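October, 3:40 pm

Back on the odds and ends bin for Nerkenlow. Horgan lot came in this morning, box marked 2671, mostly kitchen stuff and small plastic. Checked against the Prostthorpe list before anything went in. 3 items on the list not in the box, wrote them on the back of the sheet, will chase.

Spoons are the nuisance again. They lie flat on the floor and end up side by side, then you can't tell at a glance if its one or two. Want to try the white against something darker than the yellow-green. Also the block things, fine on their own, less fine once they get up against the side.
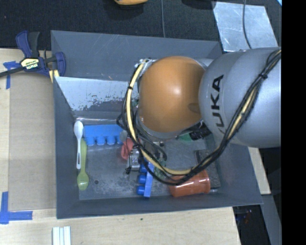 Gray bin, spoons at left, light blue piece by the inner panel.

Bin itself: walls OK, faint pale scratches on the far one. Inner panel has dark worn patches low down, tried the Grindidus cleaner on a rag for 15 min, no change that I could see. Leave it. Floor is scuffed toward the front, not worth doing anything. Small hole in the floor lower left, keep anything tiny out of this bin or we'll be fishing under the bench agian.

To do
- relabel the Horgan box, the 576 sticker is from the old lot
- ask Prostthorpe re missing items
- second set of spoons, one color if they have it
- wipe down before the next load, dry rag only
- move the sheet off the windowsill, ink is fading

Stopped at 5, rest of box still to sort. Lid is on the top shelf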